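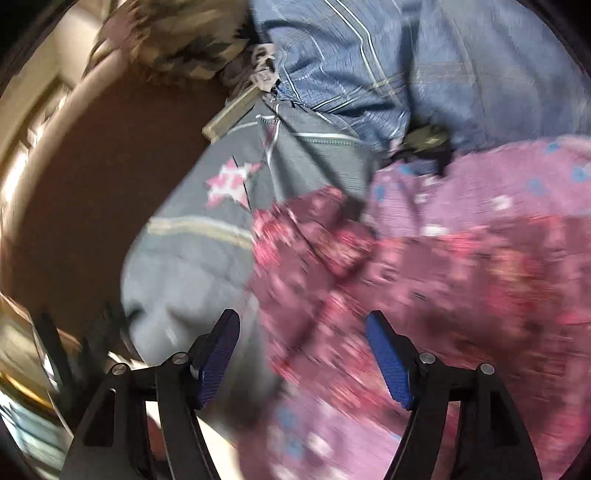

Skamumura is a registered training and research organisation with a single purpose: to help household and textile services adopt robotics in ways that suit the people who do the work. Our programmes begin with ordinary domestic materials. A heaped pile of clothing and bedding, with floral print lying against blue plaid and a grey quilted garment, presents a gripper with folds, zippers and tags that behave quite differently from one another, and it is with material of this kind that our demonstrations are concerned.

About > Who We Are > Open Days and Visits

Our organisation

Skamumura was established to bring together two groups that seldom shared a workroom: engineers developing manipulation systems, and staff employed in laundries, residential care and linen supply. The organisation operates from premises shared with Dostel, our partner in workshop fabrication, and maintains a practice apartment, a sewing room and a small lecture theatre. Our permanent staff numbers 36, and we receive 2,000 visitors in the course of a year, the majority of them attending on open days.

The organisation is governed by a board drawn from industry and the vocational education sector. It publishes an annual program of activities and reports to its members each February.

Open days

Open days are held on one Saturday in each term. The morning session commences at 9:30 am with a welcome in the lecture theatre, followed by demonstrations in the practice apartment. Visitors are admitted to the apartment in groups and remain with the same guide throughout. An afternoon session, intended principally for secondary students and their families, follows the same order.

The demonstrations centre on the handling of soft goods. Cloth has no fixed shape, and a method suited to a cotton sheet may be of little use with fleece or with padded outerwear. Our demonstrators work with hand-held grippers as well as with arm-mounted equipment, and visitors are invited to compare the two. Questions are welcome at any point — the demonstrators are accustomed to pausing.

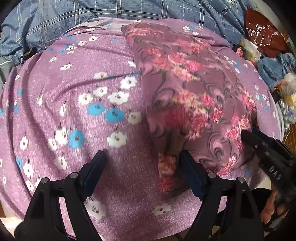 Photo: Skamumura / Open Day collection

Work at the bed is among the longest-standing parts of the demonstration program. A folded fleece blanket on a patterned sheet is a modest subject, yet it raises most of the matters on which our partners seek advice: where an edge may be taken, how much of a fold should enter the jaws, and how one printed fabric is to be distinguished from another lying beneath it.

Partners and facilities

The Clelletti Room, named for the firm that funded its refurbishment, seats 50 and is used for lectures and for the discussion session that closes each open day. The Peltonen bursary meets the travel costs of students from regional schools who would otherwise be unable to attend. Applications are assessed by our education office and are accepted throughout the year.

Arranging a visit

Places at each open day session are limited to 100 and must be reserved in advance. School groups should be accompanied by a teacher and are asked to advise us of any access requirements when booking. Closed footwear is required in the workshop areas. Photography is permitted in the practice apartment, though not in the fabrication workshop.

Private demonstrations may be arranged for employers and industry bodies on weekdays outside term breaks. Enquiries should be directed to the education office, which will confirm availability in writing.

36 shares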